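The table from Trelamlow

We have had the table for two weeks now and I said I would write something once it was in. It came from Trelamlow, in a box that took two of us to get through the door. I paid $299, which is more than I wanted to spend. Putting it together took most of Monday evening.

What I like is the top. It's wood, a medium brown with a fine streaky grain, and the corners are rounded. The old one had square corners and I walked into them all the time. Lachlan Dunbar wanted something paler to go with the white panels, but I think the brown looks better against them.

I rubbed it down with oil before anything went on it. One thin coat, 15 minutes, wipe, then another coat the next day. Beathag says to do it again in February. We have also agreed on no mugs without a coaster, and so far that has mostly held.
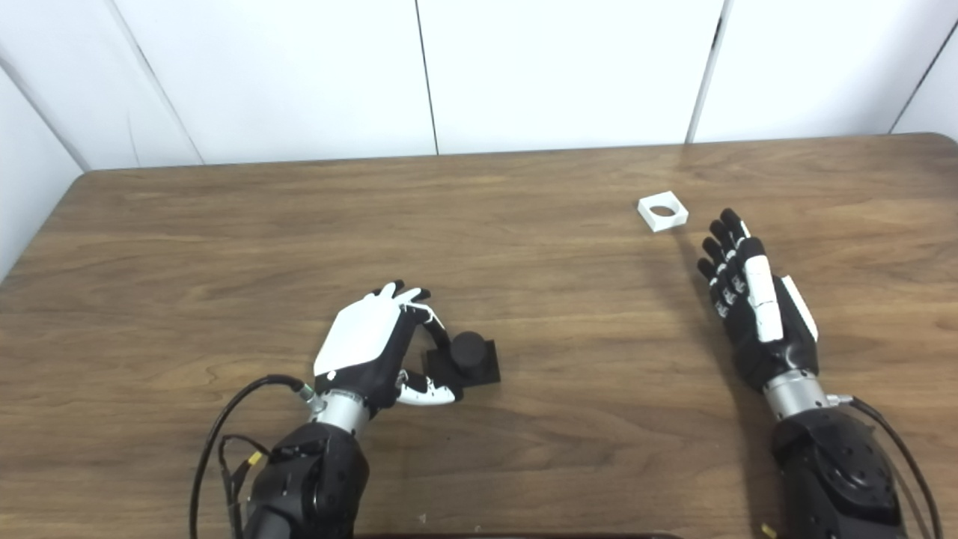

Astolier Workshop Club

The far edge sits along the paneled wall. I thought about turning it the other way to get more light, but then the door won't open fully. Next job is a shelf. Gillespie has some boards left over and I am going over on Saturday to see if they are long enough.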